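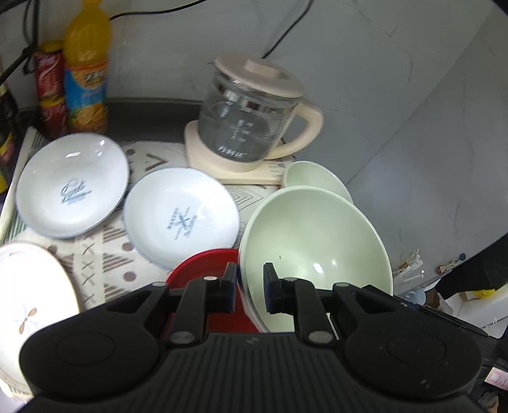

4 min read

So my kettle had gone crunchy. If you live anywhere with hard water you know what I'm talking about, that chalky crust on the bottom and the little white flakes floating in your tea. I put up with it for most of the summer and finally dealt with it in September, and it was so easy that I got a bit carried away and did everything else around the sink too.

Our water in Nerkwood is very hard. I sent a sample off to Hinds, the pool shop on the main road, and it came back at 200 parts per million. My neighbor Digby Tapsell has a softener and never shuts up about it, but those are pricey and I rent, so vinegar it is!

What you need

Plain white vinegar (the cheap stuff, don't use anything brown)
Tap water
A soft sponge
An old toothbrush
Citric acid powder, if you can't stand the vinegar smell

Doing the kettle

Unplug it first and let it cool down. Fill it halfway with equal parts vinegar and water, plug it back in and bring it to a boil. Stay nearby for this bit, mine foamed up the first time and I'd filled it way too high. Switch it off, unplug it again and leave it for an hour with a window open.

Pour it all down the sink and have a look. If there's still a crust, go around it with the sponge and it should slide right off. Then rinse, boil a full kettle of clean water, throw that out, and do it again. I do three rounds of clean water — two if I'm feeling lazy — and I can't taste a thing after that.

Don't ever dunk the whole kettle or run the base under the faucet. Wipe the base with a barely damp cloth while it's unplugged and that's plenty.

With citric acid you just stir two tablespoons into a half-full kettle, boil, and wait twenty minutes. It's quicker and doesn't smell, but I never have any in the house when I want it.

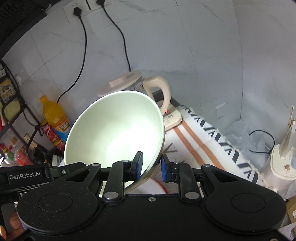 Kettle and a big bowl on the counter.

Cloudy dishes

Same problem, same cure. Fill the sink with warm water, add a cup of vinegar and let your bowls and glasses sit for fifteen minutes. Wash them with dish soap after, rinse, and dry them with a towel straight away (air drying is how you get the spots back). Skip anything with gold trim or hand painting, and keep vinegar off marble or any natural stone counter. I marked a windowsill in my last place and I'm still annoyed about it.

The faucet

Soak a rag in vinegar, wrap it around the spout and hold it on with a rubber band for half an hour. Scrub the gritty bits with the toothbrush. If your faucet has a fancy coating, check what the maker says before you try this.

How often?

I do the kettle once a month and the rest when it starts bugging me. If you fill the kettle fresh each time and empty it overnight, you can stretch that up to six weeks. Next on my list is the showerhead, which is a much bigger job, and I need to find a bag that fits over it first.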